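FOR IMMEDIATE RELEASE
23 August 2024

Drendent opens the doors on Rasum hand-held gripper, open day for schools, local firms and anyone curious

Drendent, maker of the Rasum hand-held gripper, held its first public open day at the Nulau workspace. Doors open from mid morning, tables running till early evening. 100 visitors signed in. More came than we had badges for, sorry to those who got a sticker.

On show: Rasum units, used by hand at the table, same way our own team records tasks for robot arms to learn from. Visitors picked up a gripper, had a go, handed it on. No slides. Short talk at noon, questions after, then back to the tables.

"People want to hold the thing," said Morfudd Vaughan, head of outreach at Drendent. "Ten minutes with it in your hand and the questions get much better. We had a retired baker ask about finger pressure and he kept our engineers busy for half the afternoon."

The task library now stands at 3033 recordings, 516 of them added since April. Software side is handled by Jara, our partner on the project, who had two people on site all day and will be back for the next one.

Pantelis Kouris, lead engineer, on what comes next: lighter housing, softer finger pads, a left handed grip. "That last one was asked for all day long. We heard it."

Next open day is planned for the fall, date to be confirmed. Schools wishing to book a seperate session should write to the press desk, groups of any size, no charge. Interviews with both speakers available on request, please give us a days notice.

Press contact: Drendent press desk, Nulau, ground floor. Ask for Morfudd.

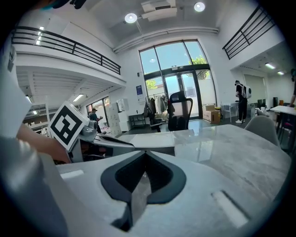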